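The Front Yard as Public Square

In the town of Emach, population 3,751, a visitor may pass a fence hung with hubcaps, a lawn given over to concrete geese in seasonal clothing, and a mailbox built into the open door of a kitchen range, all before reaching the first traffic light. Residents seldom remark on any of it. The displays are part of the street in the same way the curbs are.

The practice has a long history here. Older residents remember a whirligig maker on Jurkine Street whose work stood in a dozen yards, and several of his pieces still turn whenever the wind comes up the valley. What has changed is the scale. A survey completed in April by the Plirisetti Center for Regional Culture recorded 154 yard displays within the town limits, from a single painted tire to a full-height plywood lighthouse that is lit every evening at eight.

The Center defines a yard display as an arrangement of objects, visible from a public way, that was made or assembled by the household and is kept in place for most of the year. Holiday lights do not qualify. Neither do political signs, which the surveyors agreed to leave to other researchers.
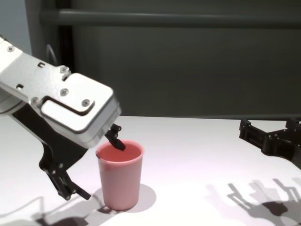

A Question of Property

Emach has two ordinances that bear on the matter. One sets the height of anything placed within six feet of the sidewalk. The other, adopted a generation ago and amended many times since, prohibits "accumulation injurious to the enjoyment of neighboring lots." Much of the disagreement over yard displays in the town comes down to the reading of that single phrase.

Enforcement has been light. The town prefers to send a letter, and most letters end in a conversation over the fence. The household with the kitchen range was asked to turn it so that the oven door would not open into the path of pedestrians. It did so, and added a second range for balance.

Not every case has gone so quietly. A bottle wall on the north side drew complaints over glare in the late afternoon, and for one summer the adjoining family kept its blinds down from four o'clock until supper. The wall now has a row of shrubs in front of it — an arrangement neither household describes as ideal. In the Amegashie subdivision, where homes carry private covenants, the rules are stricter, and the survey found only a handful of displays there. Most were in back yards that happen to face the county road.

Who Comes to Look

The displays have begun to draw outsiders. The Center estimates that last year's open-yard weekend brought 4,000 people to a town with one motel and limited parking. Local restaurants welcomed the trade. Some residents on the busier blocks did not, and a few took their displays indoors for the weekend and returned them to the grass when the cars had gone. 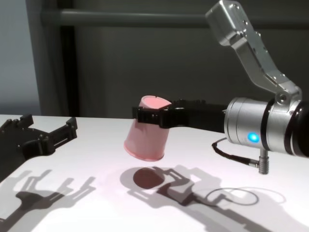 A pale pink cup held in the air over a white tabletop.

That response deserves attention. Makers of yard displays are often assumed to want an audience, and the interviews gathered with the survey suggest a more mixed picture. Many said they had begun with one object that had no place in the house: a bathtub after a remodeling, a child's outgrown wagon, a church bell bought at auction with no clear plan. The second object came later, to keep the first company. Several said they would rather be waved at by the mail carrier than photographed by a stranger.

The Center intends to repeat the survey every five years and to deposit its maps and recordings with the county library. It has made no recommendation on the ordinances, which the town is expected to take up again after the harvest. In the meantime, the geese on Jurkine Street have been changed into their raincoats.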